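4. Testing in simulation

The arm is bolted to a bench in the Clolesham shared workshop, but we wrote the reaching code in a simulated kitchen first. Clyde Ambrose set up the fridge model in July. We did 30 runs per shelf and logged joint angles for each - 944 lines in the longest file. The shelf edge caused most of our planning errors.

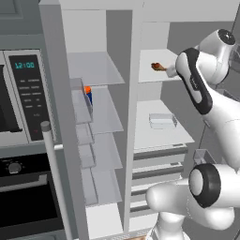
Figure 2: Simulated arm reaching to the upper fridge shelf, door open.

The drawers are left for stage 2.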